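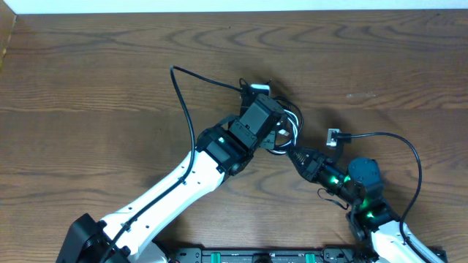 Domasberg library opens its first board game collection

Domasberg has a new reason to stay in on a rainy evening. The town library opened its board game collection to borrowers on August 13, 2025, and by closing time the shelves nearest the door had big, happy gaps in them. Anyone with a library card can now take home a game the same way they would take home a novel, for free, for up to 15 days.

The collection starts with 145 games, and it is a wonderful mix. There are the old favorites that everybody's grandparents seem to own, long strategy games that can eat up a whole Sunday, cooperative games where all the players win or lose together, and a very good shelf of small card games that fit in a coat pocket. A few of them are so old that they went out of print before some of the borrowers were born. Those came from people in town who cleared out their attics after the library put up a notice in May asking for donations.

Gladys Echeverri has run the children's desk at the library for years and has wanted this to happen for most of that time. She was at the checkout counter all afternoon, and she looked as if she would have stayed all night.

"People kept asking me which one they should start with, and I kept giving a different answer," she said. "I got to talk about games for four hours and it was my job. I went home hoarse!"

Her advice for a first-timer is to choose something with a rulebook you can read while the kettle boils. She also suggests playing one practice round with all the cards face up, so the youngest player at the table doesn't have to guess what is going on. After that, she says, go ahead and be ruthless.

The rules for borrowing are simple. Each card holder may have two games out at a time. A loan can be renewed once, either at the desk or by phone, as long as no one else has asked for the game. Late games are treated just like late books, and the library asks that players keep food and drinks well away from the cards (the cards, please, above everything else – a board can be wiped, but a card with jam on it is done for).

Every box has a sheet taped inside the lid listing what should be in it. Borrowers are asked to check the list before they leave and again before they return the game. If a piece goes missing, the library would much rather hear about it than find out later. There is a jar of spare dice, pawns and counters behind the desk, and most losses can be fixed on the spot.

One of the first games out the door was also one of the largest. Teltelum, a trading game about river merchants, comes in a box the size of a small suitcase and takes up to six players. The Sánchez family carried it off between them, along with a much smaller word game as a backup in case the merchants proved too much for a weeknight. Their plan was to clear the supper dishes, set up the board and leave it there until somebody won, even if that meant eating breakfast on the couch.

That is exactly the kind of thing Echeverri likes to hear. "A game is a good excuse to sit down across from a person," she said. "My brother and I hardly talked as teenagers, but we played cards every night of one whole summer. I still remember what we talked about."

Along with the loans, the library is starting a games evening in the reading room, held twice a month from 6:30 p.m. until closing. There is no sign-up and no charge, and people who come alone will be seated with a group. The first one will be led by players from Gronov, the next town over, where a club has been meeting for years above the bakery. They are bringing a few of their own games and have promised to teach anything they put on the table. They have also, in a very friendly spirit, challenged Domasberg to a match. The game has yet to be agreed on, and talks are said to be lively.

Children under 10 should come with an adult. Teenagers are welcome on their own, and the library is especially keen to have a few who can help explain rules to the grown-ups.

Donations are still being accepted, and complete sets are the most useful. Puzzles can't be taken for now, simply for lack of shelf space, though Echeverri says she is working on that – she already has her eye on the cabinet by the stairs. Games can be dropped off at the front desk whenever the library is open.

The full list of titles is in the library catalog under "Board games," and a printed copy hangs by the entrance. Teltelum has a waiting list of 3 already.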